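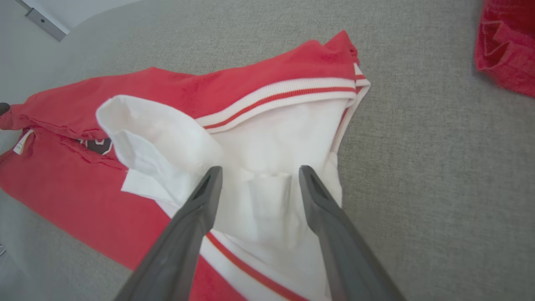 Gripper fingers at a red and white garment on the gray work surface.

About Statura

Statura writes and tests working rules for robots that handle clothing. We started in May with one bench at our Pultholm site and a short list of things we wanted every cell to do the same way. The list has grown to 464 entries, each with a version number and a named owner.

Most of our clients run laundries, uniform rental or returns sorting. They come to us when they have bought arms and need written practice to go with them: how fast a gripper may close near a seam, when a person may reach in, what gets logged after a stop.

How we work

Every rule is tried on real garments before it goes out. Ribbed collars, care labels and printed numbers all behave differently under a fingertip, so a rule that has only been tried on flat towels stays marked as draft. Each trial runs 200 picks. If 3 fail for the same cause, the rule goes back to its owner.

Where two grippers share a surface, one has right of way and the other waits outside the agreed line until it is released.
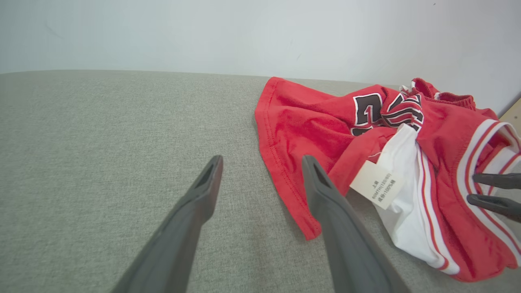 Do your rules replace a site risk assessment?
They are meant to sit beside it. The site stays responsible for its own assessment, and we ask to see it before we start.

Our people and sites

Tia Hollis leads the rules group in Pultholm. Trials for long shifts are run at Loltari, and Valdebenito handles training for operators and line leads. Published rules are reviewed every 180 days, or sooner if a client reports a stop we can't explain.

Page last updated October 8, 2025.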